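Kitchen Bench Tips: Testing a Gripper on Everyday Stuff

Every gripper maker has a video of a gripper picking up an egg. I have stopped watching them. An egg is light, it is the same shape from every side you care about, and somebody has already tuned the force for it. If you want to know whether a set of fingers is worth your money, put it over something you own and use, and keep notes.

I have been comparing two sets on the same arm, the wide angled fingers from Sirar and the narrow padded ones from Katayama, and most of what I learned has to do with the kitchen end of the job.

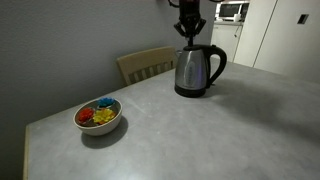
By the Bench Tips editor
Filed under: Kitchen, Gadgets, Testing

Start with an electric kettle. Keep it empty and unplugged for the whole session, and I mean the whole session. Steel is slick, the body tapers, and the handle sits off to one side, so a grip that looks centered from above can be pulling on a lopsided weight. Lower the open fingers slowly and stop short of the lid. Then walk around and check from the side before you close anything. Lids and lid knobs are easy to crack, and replacement lids are hard to find for most kettles.

Put something soft and light nearby. A shallow bowl with a few fake flowers works well. Petals squash, so you find out fast whether "gentle mode" on the controller means anything. On the Sirar controller it meant slower. The squeeze at the end was the same. I wrote to ask about that and got a brochure.

Do 12 tries per object with each set of fingers and write down every one, including the ones you would like to call practice. Reviews that say "picked it up reliably" without a count are no use to anyone. My 58 logged tries with the Katayama pads looked great until I took out the bowl. A bowl rim is about the easiest thing there is.
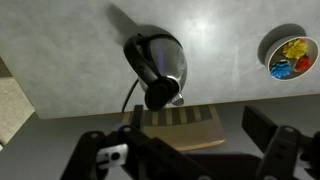
The wrist camera is where I have the most doubts. Shiny metal throws back whatever light is in the room, and a bright patch on the table can look like an edge to the software. Before you blame the fingers, pull the blind or turn off the lamp and run the same grab again. I did this on a Sunday with the Horley camera, changed nothing else, and two misses in a row became two clean grabs. Two is too few to prove anything, but it was enough to make me go back and cross out a page of complaints about the gripper.

Watch the cord. If it hangs over the edge of the table, a finger coming in low can hook it and bring the kettle down. Coil it and tie it on the far side, or use a base that unplugs.

Check what the camera can see of its own fingers, too. You want both tips in view when they are open. Stostivton sells a bracket that moves their camera back for a wider view, and it does that, but on my arm it also knocked the wrist against the cabinet door. Measure first.

A few smaller things:

Wipe the pads between objects. Kitchen grease gets everywhere, and a greasy pad will lose to a clean one no matter who made it.

Leave the shadows alone once you start. Moving a chair or opening a blind halfway through means the first half and second half are different tests.

Tighten the finger screws after the first hour. Mine had backed out on both sets.

Don't pay extra for a third finger until you have a thing in your house that needs one. I have been looking for over 3 months and the best I have come up with is a melon.

As for which set I would buy, I'm still using the Sirar fingers for the kettle and the Katayama pads for anything with a rim. Swapping them takes four screws and a fair amount of muttering. If one company would sell me a set that did both jobs at the price of one, I would test it the same way, starting with the empty kettle.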